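Why I went to the town meeting, and why I will go again

When I moved to Veltside I did not plan to follow local politics. In my old country I stopped reading about it when I was a student, and I was not sorry. But on Tuesday I sat for the whole evening on a hard chair and listened to people argue over a bus line.

The line is number 9, the one that goes from Plorau Street to the clinic. The council wants to stop it after 8 in the evening. The paper they gave us at the door said that 642 riders signed against this plan. For a town of our size I find it a big number. One council member called it "a modest response", and the room became loud for a while.

What surprised me was how polite the rest of it was. Each speaker had two minutes. A woman from the Hwang bakery told us that her night workers take the last bus, and that a taxi costs them 20 dollars. She did not shout. Then a man in favor of the cut spoke, also calmly, and I must admit that some of his points were good. The buses are often half empty, and the road near the old Dranesix plant needs repair for many years already.

I was raised with the idea that politics is a theater for other people. You watch, you complain in the kitchen, you go to sleep. So it was strange for me to see my neighbor stand up with a paper in his shaking hand and read it to the end. I wanted to speak too, but my English becomes small when I am nervous – maybe next time I will write my words down before.

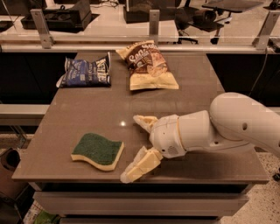
Kettle chips, the other snack bag and the sponge on the brown table.

The vote is moved to August. I have read the budget pages two times now, with a dictionary, and I still do not understand what "deferred transfer" means. If somebody from Veltside reads this and can explain it in simple words, please write to me under this post. I also would like to know if a person who is not yet a citizen may sign the second petition. The clerk said yes, the website says nothing.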